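Trying the Temlow fingers against the Tsuji ones

Start with the jaws at their widest and jog down slowly. I set my speed to 40 per cent for this, because I'm impatient and have bent things before — ask Cleiton.

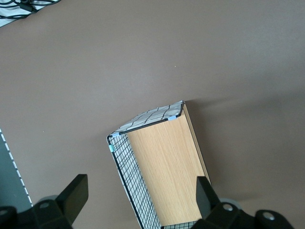
Now close in small steps and stop as soon as both fingers touch. Write the width down! Then swap to the other pair, run the same 2 grasps again and compare your numbers before you fiddle with the force setting.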